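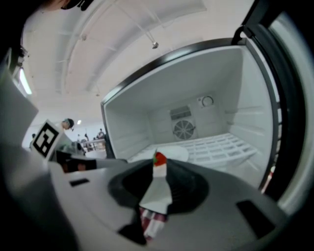 Rule 3 says you let go before you pull back, the trainer from Cakmont reminded me, and did I want to do it over? I did not want to do it over. I'd been at it since lunch and my thumbs were killing me!

Trokport (the company, though everybody at Jadley said it like it was a disease) had sent us a rule book with 30 pages in it, all for putting food in a fridge. Move slowly. Start from the same pose every time. If you squash the fruit, mark the run as bad, even if it was your best one all day, and believe me, I'd had some beauties. I used to bus tables, so I figured I'd breeze through this – I'd carried more plates than that book had words.
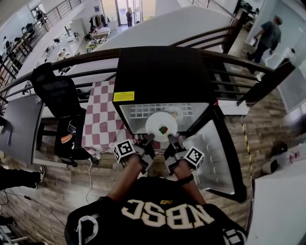

Was I counting the squashed ones, though, came a voice over my headset, because the log said zero and zero looked funny for 120 runs. My ears got hot. I'd left out roughly 10, maybe the ones I felt worst about, and I'd told myself they were flukes. So I pulled up the log and started typing them back in, oldest first, and the voice stayed on the line the whole time, humming.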